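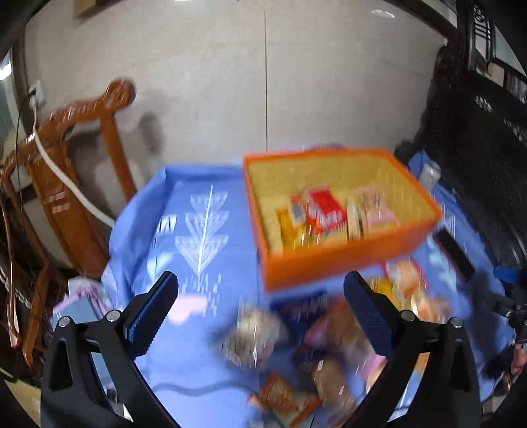 A question that came in under last month's page, from Hattori: if the packets are all different sizes, do you sort by type first or by size first, and does the box get emptied every time? Type first, then size within type. The box is emptied fully at each restock, including crumbs.

Home > Pantry > Snack Storage > FAQ
Updated in March. By the Clirwood Household Desk

Snack boxes and trays: frequently asked questions

What kind of container works for small packets?
An open-topped plastic box with straight or nearly straight sides. Lids slow down daily use and are only needed for items already out of their wrappers. Wall height should be lower than the tallest packet you keep, so that at least one edge of each item can be gripped from above.

Are dividers necessary?
For a mixed load, yes. Small packets slide under larger ones when a tray is moved, and a divider limits the travel. For a single product in uniform packs, a divider wastes space.

How large should a tray be?
The Talline tray used for the measurements on this page holds 115 mm of standing packets in its longer compartment. Two other trays were measured at 117 mm and gave the same result in use. Below that range, cookies in round packaging have to be stored on edge and tend to roll.
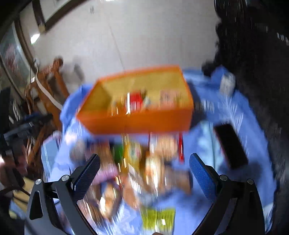

Tray on the move, remaining snacks on the table.

Should everything be spread out before sorting?
Yes. Lay the full stock on a cloth-covered table. A cloth stops foil packets from skating and can be shaken out afterward. Leave one side of the table clear for the tray.

In what order should items go in?
Boxes and rigid items first, against the walls. Flat packets next, upright, printed side forward. Sticks and other narrow items last, in the gaps.

How many types per compartment?
No more than 6. Past that, people start digging and the order is lost within a day or two.

How are dates handled?
Oldest at the front. If the date is printed on the back seal, turn the packet around.

Can the plastic be washed in a dishwasher?
Check the base for a marking. Nalon liners are hand wash only. Textured interiors hold sugar dust and need a soft brush.

Does the color of the box matter?
Only for finding it. Dark interiors make small dark wrappers harder to see.

Where should the loaded tray be kept?
On a shelf below shoulder height, away from the stove and out of direct sun. Chocolate goes on the lowest shelf in summer.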